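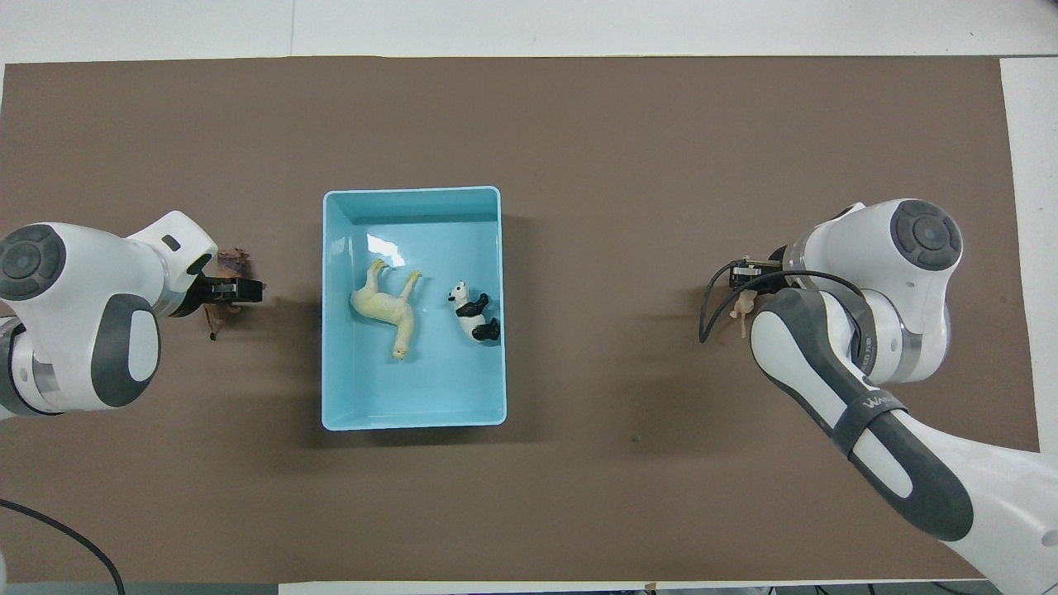 Llama or alpaca and panda in the blue bin.

I made the white bean and sausage soup again this week, and it came out better than the last batch, so I'm writing down what I did before I forget.

The beans were dried ones from the Kumcombe farm stand. I soaked them overnight with a spoonful of salt and drained them in the morning. Canned beans are fine too. Use 2 cans and skip straight to the sausage.

Brown a pound of sausage in a heavy pot and take it out. I used the Previtz garlic kind. Cook a chopped onion and two carrots in the fat until they get soft, then add the beans and enough water to cover them by an inch or so. Mine simmered for an hour and a half. Older beans will want longer.

Slice the sausage and put it back in for the last fifteen minutes, along with a few handfuls of chopped kale. Last time I put the kale in at the start and it went gray. I salt at the end, as the sausage brings plenty.

We had it with toast and the last of the pickled peppers. The leftovers thickened up a lot in the fridge and needed a cup of water on the stove. Two containers went in the freezer for October.

Next up is cornbread in the small skillet, if I can find the lid.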